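Home Products Table Linen Placemats Care Contact

Reading time: 3 minutes

Flelberg Woven Placemat, Large

The Flelberg is a flat-woven placemat for daily use on hard tabletops. It is made by Semon and sold singly or in packs. The current weave replaced the older Nogueira line in October and uses the same yarn with a tighter border.

Construction

The body is a cotton and polyester blend, woven in one piece. The border is woven in the same pass as the field, so there is no sewn hem to pull loose. The cut ends are turned under on the short sides and locked with a flat stitch.

The mat has no coating and no rubber backing. It will slide on polished stone if pushed. For that kind of surface, use the Dinetti grip sheet underneath, trimmed a finger's width smaller than the mat on all sides.

Wear testing

Each new weave is run on a rub tester before release. The Flelberg passed 2,000 cycles under a dry felt pad with no broken yarns. Light pilling was recorded near the border and did not spread. The test was set up by Retno Purba, who also wrote the care limits below.

Colorfastness was checked with plain water, dish soap and white vinegar. Results were the same for all colors except rust, which bled slightly in soap. Wash rust by itself the first two times.

Care

Machine wash at 30 degrees Celsius on a gentle cycle. Do not use bleach. Do not use fabric softener, which coats the yarn and slows drying.

Reshape while damp and dry flat. A mat hung over a rail will take a crease across the middle that is hard to iron out. Iron on medium from the back.

The fabric is rated for plates and serving dishes up to 60 degrees Celsius. Put a trivet under anything straight from the oven or stove. Heat damage shows first as a shiny patch and cannot be reversed.

Oil should be blotted, then treated with dish soap before washing. Treat red wine with cold water. Candle wax comes off more easily after an hour in the freezer.

Choosing a color

Undyed cream is the stock color and ships fastest. It shows coffee and turmeric more than the others do. Slate and olive hide stains better but pick up lint from paper napkins. On a dark table, the lighter mats make the edge of each place setting easy to see. 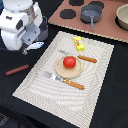 Large woven placemat in cream, wavy pattern, on a black tabletop.

Shrinkage

Expect the mat to lose a little length in the first wash and very little after that. Mats from one pack should be washed together the first time so that they stay matched. Replacement mats bought later will look larger until they have been washed.

Ordering

Single mats and packs of four are kept in stock. Restaurant orders are packed flat, 76 to a carton, with a paper sheet between layers. Cartons are not split.

Swatches can be requested in any color. For trade accounts and custom border widths, write to Kamran Pirzada at the sales desk and include the table size and the number of seats. Custom borders cannot be returned.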